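Sorting and Storage of Loose Items in a Shared Workroom
Project report, Clurkwood House group

1. Background

The shared workroom at Clurkwood House is used by several student groups during the week. Small things get left there: cups, bowls, lids, parts of kits, packaging. Before our project they went into whatever box was nearest. When a group needed something back, the usual method was to tip a box out on a table and look through it.

Our project was to set up a simple bin system and see if people would use it. We had 8 weeks and a small budget, most of which went on labels and tape. The bins were already in the building. An inventory list from the storage office gave the total for the whole house as 2264 loose items, but that includes the kitchen and the two closets upstairs, which were outside our project.

2. Choosing the bins

We compared three types of container: cardboard boxes, clear plastic tubs with lids, and open gray bins. The cardboard boxes were cheap, but the corners went soft after a couple of weeks. The tubs, sold under the name Pludby, stacked well and kept dust out. The trouble was the lids. People took them off and did not put them back, and then the tubs could not be stacked.

The open bins have no lid to lose. They take up more table space, and they have to be looked at from above, but everyone in our short survey said they would sooner drop something into an open bin than open a tub. We chose the open bins for daily use and kept the tubs for things that are needed once a term.

3. Layout

The bins stand on the table, one behind the other, with the one in use at the front. The back one is for overflow and is meant to be empty at the start of each week. We tried them side by side first. That used up the width of the table and left no room to work, so we changed it in October.

A bin is ready for sorting when it holds more than five items. Below that it is not worth the time. The person on duty takes everything out, wipes the bin, and puts each item with its own kind: dishes to the kitchen, parts to the Galton shelf (named after the maker's plate on it), and anything unknown into the question tub.

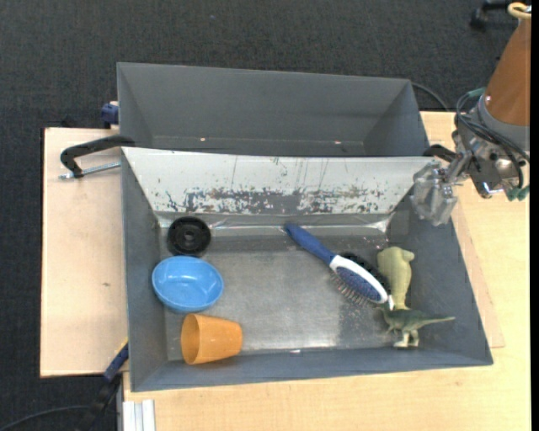 Should dishes and other hard plastic items share a bin?

For short-term storage they can, as long as the dishes are washed before they go back to the kitchen. We allowed mixing because separate bins for each type filled unevenly, and people stopped reading the labels when their bin was full.

4. Wear and repairs

The bins are not new. Scuffs and scratches do not affect use, so we did not treat them as faults. Open seams are a different matter, as crumbs and small screws collect there and are hard to get out. Clear tape pressed along a seam works for a while. It wrinkles if it is put on in one long piece, and short overlapping pieces stayed flatter in our test. We did not have time to try glue or a cut plastic strip.

Sloping sides turned out to matter more than we expected. Round things roll or slide down toward the floor of the bin and end up in groups, and a cup on its side can take up as much floor as two bowls. Nesting cups and bowls saves space but takes a few seconds that most people do not spend.

5. Results

We timed how long it took to find a named item before and after the change. Before, the average was 9 minutes, including the time to put everything back. After, most searches were over in under two. The test was small and the same people did both rounds, so they may have been faster the second time for that reason alone.

The question tub was the weak part. It filled up by the middle of the project and no group wanted to claim what was in it. We put up a list by the door, which cleared about half.

6. What we would change

The labels should be on the inside of the back wall as well as the front, where they can be read while standing over the bin. The duty list should be shorter. We also asked for a second table from the Georgiou room next door, and that request is still open.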